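Re: [oldhouse-list] Grout haze and sealer on small floor tile

On Apr 19, 2025, Karabo Khumalo wrote:

> We closed on the house on Millier Street and the upstairs bath has small mosaic tile. The grout has gone gray in the traffic areas. The seller left a jug of Nuteck sealer in the basement and I'm tempted to just put it down. Do I have to clean first? Also, how long before we can walk on it? It's 61 square feet and our only full bath.

Karabo,

Clean first. Sealer over dirty grout locks the dirt in, and you'll need a stripper to get it back out. I did this once in the Makhubela Avenue duplex and lost a weekend to it.

Use warm water and a neutral cleaner, nothing with vinegar in it. Work one small patch at a time with a nylon brush and pick up the dirty water before it dries. Rinse twice. Then leave the floor alone for 2 days with the fan on.

I wouldn't use the old jug. You don't know if it froze down there. A new quart cost me less than a takeout dinner.

As for walking on it, follow the label. Mine said 4 hours for socks and a full day for showers.
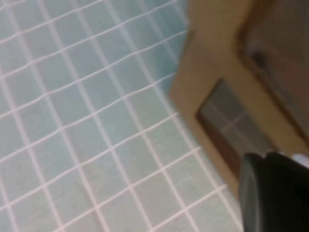 Color is the other thing to settle before you seal. A gray grout hides more, but on a pale floor I still like white. With washed-out aqua tile like this, the bright white lines carry the whole look, and gray would flatten it. Check along the base of any cabinet too, where a mop doesn't reach well. If yours won't come clean, a grout colorant is the next step. I was quoted $175 to have a floor done and did it myself.

The archive has an older thread on this under "Bastivell bath," with a long argument about steam cleaners.

Ray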